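Ferragens de armário: furação, passo e o problema dos puxadores de botão
Sábado, 28 de dezembro de 2024

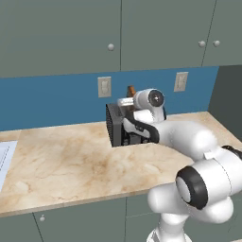
A furação de um puxador de botão parece a parte mais simples da montagem de um armário e é a que mais portas estraga. O furo é único, passante, normalmente de 5 mm para um parafuso M4, e não admite correção: um desvio de milímetro e meio numa porta isolada passa despercebido, mas em duas portas contíguas lê-se de imediato. O caso crítico é o dos armários superiores em que os botões de duas portas vizinhas ficam lado a lado na aresta inferior, um de cada lado da junta, como nas portas cinza-esverdeadas da cozinha com a faixa azul. Com a junta vertical entre eles a servir de referência, o olho mede as duas distâncias sem que ninguém lho peça.

Passei as últimas semanas a refazer a furação de um conjunto de portas em minha casa e deixo aqui o método, com as cotas, para não ter de as procurar outra vez.

Cotas de partida

Em portas lisas uso 40 mm da aresta lateral livre e 40 mm da aresta inferior, medidos ao eixo do furo. Em portas com moldura o eixo passa para o centro do montante, e a cota vertical conta-se a partir da linha interior da travessa. Não misturo os dois critérios na mesma parede. Se houver uma única porta com moldura mais larga, adapto as restantes a essa.

Nos armários inferiores inverte-se a referência vertical e mede-se a partir da aresta superior. As gavetas são um assunto à parte: um botão ao centro até 500 mm de largura, dois acima disso, colocados a um quarto da largura de cada lado. Há quem prefira um sexto. Com frentes pesadas a diferença sente-se no arranque da corrediça, que torce menos quando se puxa só por um dos botões.

O gabarito

Comprei um gabarito da Plirnadow em alumínio, com casquilhos de 5 mm e passo de 32 mm. A escala vem gravada e lê-se bem com luz rasante, mas o batente lateral tem folga. Medi 0,3 mm entre o encosto a fundo e o encosto leve. Resolvi com uma tira de fita adesiva na face interior e um aperto de mais um quarto de volta no parafuso de fixação. Para o preço que custa, devia vir resolvido de fábrica.

Durante anos usei um gabarito feito em casa, um retângulo de contraplacado de bétula com uma régua colada em esquadria. Funciona durante os primeiros furos. Depois a broca alarga o orifício e a precisão perde-se sem aviso. Quem seguir por aí deve inserir um casquilho metálico, que se encontra em qualquer casa de ferragens.

O Yaw Ackah, com quem troco mensagens sobre estas coisas, defende que se deve furar sempre com a porta já montada e afinada nas dobradiças. Discordo em parte. Furar com a porta no sítio garante o alinhamento com a vizinha, mas obriga a trabalhar acima da altura do ombro e com um contramolde seguro à mão por trás. O compromisso a que cheguei é marcar com a porta montada e furar na bancada.

Sequência

1. Afinar as dobradiças nos três eixos. A folga entre portas deve ficar em 3 mm constantes de cima a baixo.
2. Marcar o eixo com punção, pela face exterior, sobre fita de pintor.
3. Desmontar a porta e apoiá-la sobre uma placa de sacrifício, face boa para cima.
4. Furo piloto de 2 mm, passante.
5. Furo final de 5 mm com broca de três pontas, entrando pela face boa até metade da espessura e terminando pelo verso.
6. Retirar a fita e passar ligeiramente um escareador manual no verso.

O passo 5 é o que evita o lascado. Em termolaminado a película levanta se a broca sair com pressão, e a película levantada não volta a assentar. Em lacado o risco é outro: a laca estala em anel à volta do furo. Se o anel for menor do que a base do botão, fica escondido. Se for maior, a porta vai para repintura. Tive um caso desses em maio e paguei a repintura.

Parafusos

A espessura corrente de uma porta é 18 ou 19 mm. O parafuso M4 fornecido com a maioria dos botões tem 22 mm, o que deixa três a quatro milímetros de rosca útil. É pouco. Prefiro parafusos de 25 mm, desde que a profundidade roscada do botão o permita; convém verificar antes com o parafuso solto, contando as voltas até ao fundo. Um parafuso comprido demais chega ao fundo da rosca antes de apertar, e o botão fica a rodar. A solução habitual, uma anilha no verso, serve, embora em portas de abrir com vidro atrás fique à vista.

Os botões Carretero que instalei vinham com parafusos de estrear por cima, ou seja, compridos com ranhuras de quebra para cortar com alicate. O corte deixa rebarba. É preciso passar a lima ou enroscar previamente uma porca, cortar, e desenroscar a porca para limpar o filete. A caixa trazia 10 botões e 10 parafusos, sem sobrantes.

Travamento de rosca: uma gota do tipo de resistência média, aplicada na ponta do parafuso. Os botões redondos rodam sobre si próprios quando agarrados com a mão inteira e acabam por desapertar. Uma anilha fina de borracha entre a base e a porta tem o mesmo efeito, mas afasta o botão da superfície e acumula gordura na junta.

Furos antigos

Quando se muda de puxador de barra para botão sobra pelo menos um furo. Cavilha de 5 mm com cola branca, cortada rente, massa de poliéster, lixa 240 e depois 320. Em lacado mate a reparação vê-se sempre contra a luz, por muito que se insista. Para portas termolaminadas não conheço reparação aceitável; o espelho metálico por baixo do botão é a saída menos má, e a Lanstead tem um modelo redondo que tapa uma área razoável.

Fica por tratar a questão das portas com calha superior fresada, que dispensam puxador e trazem problemas próprios de empeno. Tenho duas para montar em janeiro e escreverei quando tiver medições.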